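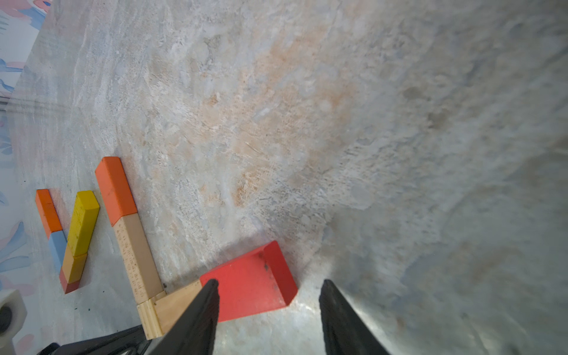 Wooden blocks on a marbled tabletop

Home Office Tips: When an Account Gets Broken Into

Write the plan on paper. A recovery plan saved on the laptop you're locked out of is a fine plan for the burglar. Mine lives in the kitchen drawer, under the takeout menus.
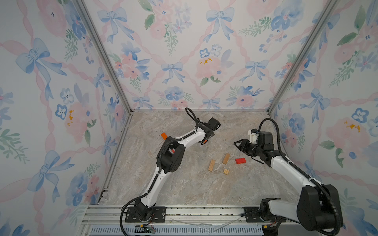
Passwords come first, starting with email, as every other account sends its reset links there. Use a device you still trust, and make the new one at least 16 characters. Don't reuse it. A single red block among plain wooden ones is easy to spot; a bad login in a list of 1,607 is harder – so sort by date and read the last 60 entries slowly.

Save the evidence before you tidy. Screenshots, odd emails, the time you noticed. I once cleaned up so well that I had nothing left to show the bank but a spotless inbox. 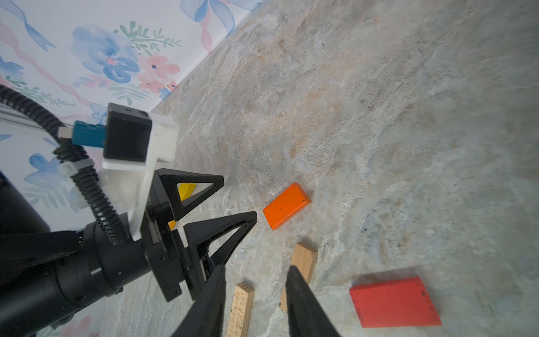

After the Dust Settles

Sign out of every session, then check the mail forwarding rules. Print fresh backup codes and cross off the old ones. Put a check-in on the calendar for Friday, and keep it – even if the weather's nice.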